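5. Comparing finger pads on the Navov hand-held gripper

This section covers the grip test used to choose between the plain pads and the ribbed blue pads. Allow 30 minutes for each set. You will need a charged handle, the Cleltent logging app and an open cardboard box with something light inside. A pack of tissues will do.

Caution: Keep your free hand away from the finger linkages while the trigger is live.

5.1 Fit the pads

1. Switch the handle off and wait for the status light to go out.
2. Slide the old pads off the fingertips and push the new ones on until they click.
3. Check the pivot screws on both fingers. If one turns by hand, tighten it with the key supplied — do not use a powered driver.

5.2 Run the grip test

4. Put the box on a soft surface such as a bed. A hard table hides small slips, so results from the two surfaces should not be mixed.
5. Open the fingers fully and bring the pads to opposite sides of the box.
6. Squeeze slowly until both pads lie against the card. Stop if the walls start to bow.
7. Lift, hold for 3 seconds, and set the box down. Repeat with the other set of pads.

Note: Code 2206 in the app means the fingers closed unevenly. Open them fully and start again from step 5. Code 3115 means the camera has lost the fingertips; wipe the lens.

8. Compare your grip with the one below, made with the ribbed blue pads on an open box of tissues.
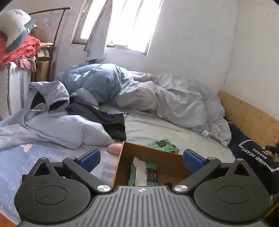

5.3 Save the results

9. Press Save in the app and enter the pad type. Runs saved without a pad type are left out of the comparison table.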